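4.2 Tableware and the shared table
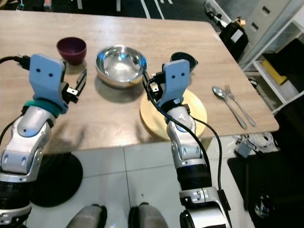
Halano, January

Figure 3. Table with mixed tableware: stainless steel bowl, small dark maroon bowl, small black dish, round pale yellow wooden plate, spoon and fork.

The second part of the study looks at what people put on a table when nobody has told them how to set it. Section 4.1 dealt with cupboards. Same households, same coding sheet, but tables are messier to code and we had to drop two of the categories (see the appendix).

We collected 3210 item placements over 168 table settings. Each setting was logged by item type, material and nearest neighbor. Chairs not logged. Glasses logged only if they were on the table before the food came out, which left very few of them and we don't say much about glasses here.

Materials first. Full matching sets were rare outside the Muretti group, where the dishes had been handed out as a set at the start. Elsewhere metal, wood and dark pieces ended up side by side, as in Figure 3, where a steel bowl shares the table with a wooden plate. We had expected a mixed table to be a sign of a small kitchen. It wasn't. Larger kitchens mixed just as much, often more, and the people we talked to in them had simply kept things from earlier homes.

Bowls next. In the Isa interviews the word "bowl" covered almost everything with a rim, including pieces we had coded as dishes. We went back and recoded 200 placements by rim height, which moved some from bowl to dish but left the overall pattern alone. Small bowls tend to sit near a larger one. Plates drift more - they get pushed over when something bigger arrives and then stay were they are.

Silverware is the odd case. Jardine's scheme treats a fork and spoon as belonging to a plate, one pair per place. That works for a set table. For a table in between, it breaks down fast. The spoon and fork in Figure 3 lie together, side by side and at an angle, and we coded them as a pair with no place. This "loose pair" code was added halfway through, so earlier settings were checked again for it. Knives turned up less often than forks and mostly alone.

One limit on all this. The log records where a thing is and not who put it there, so seperate habits in one household get folded into one. The interviews help a bit. Storage after the meal is taken up in 4.3.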